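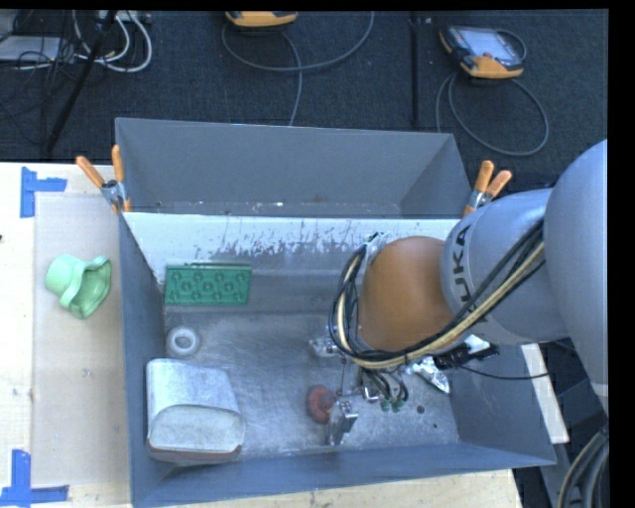 The Braltent picking service costs 709 a month, and for that you get software. The arm is yours to find, as is the gripper, the table, and the patience. I have been paying since January and feel I have earned an opinion, having bought very little else with the money.

The pitch is simple. You tip mixed odds and ends into a bin, Braltent looks at them and tells the arm where to put its fingers. No teaching, no drawings, no list of parts. The brochure says it will handle "whatever your day brings", a phrase plainly written by someone whose day brings cardboard boxes.

Our days at Parri bring returns. A returned item is a thing that was once in good shape and in its packet, and is now one or neither. Shiny things, crinkled things, hard plastic with holes in it, and round things that roll away when you breathe on them. Braltent is very good at round things. I will give it that freely. It goes for a ball the way a spaniel does, and it will ignore four easier items to get there.

Shiny is another matter. Foil sends it into a kind of philosophical pause of up to 7 seconds, after which it either picks the foil or picks the floor of the bin. Metal bins make this worse. The help pages suggest lining the bin with something matt, and Kesteo, who sell Braltent in this country, will happily supply a liner. The liner is extra. So is the second compartment, in the sense that sorting from one side of a bin to the other counts as two "zones" and zones are how they bill you once you are past the trial.

I tried Bodska before this, and the comparison is worth making. Bodska wants every object shown to it first, from all sides, like a nervous customs officer. It took us most of a fortnight to get through nearly 500 of them. After that it hardly missed, but the next delivery was full of things it had never met and we were back to holding up mugs. Braltent misses more and sulks less. For returns, I would take that bargain again.

What I object to is the word "unattended", which appears on the price page in rather large letters. I have yet to leave it alone for a whole lunch. Someone has to be near the stop button, and someone has to fish out whatever has wedged itself in a corner, and at our place both of those are me. Call it "lightly attended" — take a bit off the monthly fee — and I would have no quarrel with it.

I have renewed until the summer. The liner is on order.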